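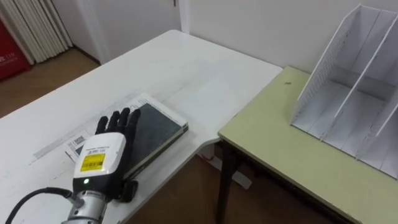
# Notizbuch

Das Notizbuch ist ein gebundenes oder geheftetes Buch mit leeren, linierten, karierten oder gepunkteten Seiten, in das man von Hand hineinschreibt. So weit die trockene Fassung. Ich schreibe seit meiner Schulzeit welche voll und finde, dass so ein Artikel ruhig ein bisschen mehr erzählen darf (wer es knapper mag, springt gleich zu den Formaten).

## Herkunft

Lange vor dem Papier gab es schon die Wachstafel, und die ist im Grunde die Urgroßmutter des Ganzen: Man ritzte mit dem Griffel hinein, strich alles wieder glatt und fing von vorn an. Mehrere Tafeln ließen sich zusammenbinden, fast wie ein Buch! Später führten Kaufleute in Italien ihre Kladden, in denen Rechnungen, Gebete, Rezepte und Gedichte wild durcheinanderstanden. Solche Sammelhefte hießen *zibaldone*, und meine eigenen sehen leider genauso aus.

Das Wort Kladde kommt übrigens aus dem Niederdeutschen und hatte ursprünglich mit Schmutz und Klecksen zu tun. Gemeint war das Heft fürs Unreine, aus dem man später sauber abschrieb. In Norddeutschland sagt man das bis heute, bei uns im Süden schauen die Leute einen eher komisch an.

## Einband und Bindung

Am haltbarsten ist der feste Einband mit Fadenheftung, da bleiben die Lagen auch nach Jahren beisammen und das Buch liegt schön flach auf. Klebebindungen sind billiger, brechen aber gern am Rücken, vor allem wenn man sie wie ich ständig nach hinten umknickt. Dunkle Deckel verzeihen Flecken ganz gut, Kratzer dagegen sieht man auf ihnen ziemlich schnell.

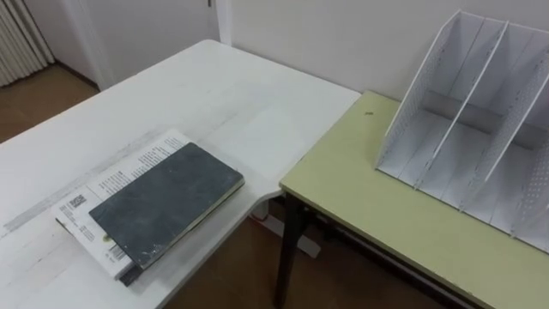
Spiralbindungen mag ich persönlich gar nicht, der Draht verhakt sich in jeder Tasche. Für Linkshänder ist er sowieso eine Plage, da liegt die Hand beim Schreiben mitten drauf. Jiahui Long, mit der ich mir lange ein Büro geteilt habe, schwört trotzdem darauf und reißt ihre Seiten einfach heraus. Mir täte das in der Seele weh.

## Formate und Papier

Bei uns sind A5 und A6 am gebräuchlichsten, A4 findet man eher im Labor oder im Büro. Die kleine Firma Clondia bindet ihr Modell Flaltik mit 54 Blatt, das ist dünn genug für die Jackentasche und für mich nach 5 Wochen voll. Das Hatero ist deutlich dicker, da halte ich meistens bis zum Jahresende durch.

Beim Papier lohnt sich ein Blick auf das Gewicht. Ab rund 90 Gramm pro Quadratmeter drückt Tinte kaum noch durch, darunter wird es mit dem Füller schnell ärgerlich. Cremefarbenes Papier blendet unter der Lampe weniger als reinweißes, und Bleistift sieht darauf einfach wärmer aus (Geschmackssache, ich weiß).

## Gebrauch

Im Labor gelten strengere Sitten: Seiten nummerieren, Datum dazu, nichts herausreißen, Fehler nur durchstreichen. Im Alltag darf jeder, wie er will. Ich lasse vorne immer zwei Seiten für ein Inhaltsverzeichnis frei und trage dann doch nur die erste Hälfte ein. Die vollen Bücher stehen bei mir im Flur, mit dem Jahr auf dem Rücken, und das älteste riecht noch nach dem Keller meiner Eltern.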